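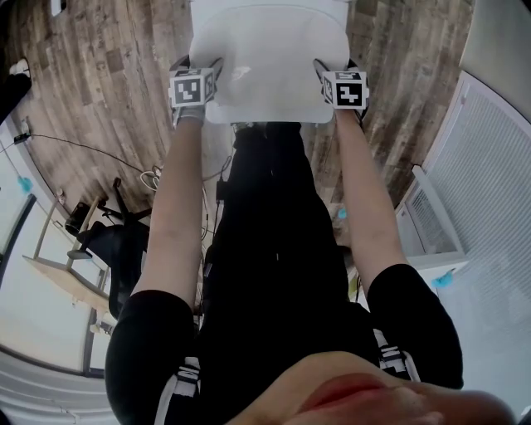
# Lid repair days return to Novthorpe

2019-08-23

The repair room in Novthorpe will open again for people who have plastic household items with small damage, such as covers, trays and lids of storage boxes. The first round, in July, brought 232 items to the tables, and 90 of them were white plastic parts from kitchens and bathrooms.

Nesma Bouazza, who leads the work, said that the most common mistake happens before any glue is opened. People pick up a large flat part by one corner, and the weight pulls on the place where the crack begins. She asks visitors to hold such a part level with both hands, one at each of the near corners, and to look at the surface from above before they turn it over.

"A white surface can hide a lot," she said. "You must let the light go over it slowly. Then you see the line, or you feel it with the finger along the lip."

Gloves are lent at the door — visitors can also bring their own, if they fit close on the fingers. Short sleeves are recommended, because wide cuffs catch on the clamps.

The room has 13 work places. Two of them are kept for large parts with a raised edge, which need a soft cloth under them and more space on each side. Parts that touch food are checked and cleaned, but they are not glued. Electrical covers are accepted only when they are already taken off from the device.

The work is paid from a local grant of 1,750 euros, shared with a smaller repair room in Tratitz. The money goes to cloths, clamps and adhesive. Visitors pay nothing for the first item, and for a second one they are asked to pay the price of the material.

Places can be reserved at the desk of the Temba hall. Items that are left there must carry a paper label with the name of the owner and a short note about the damage. Finished parts are kept on the shelf behind the desk for two weeks.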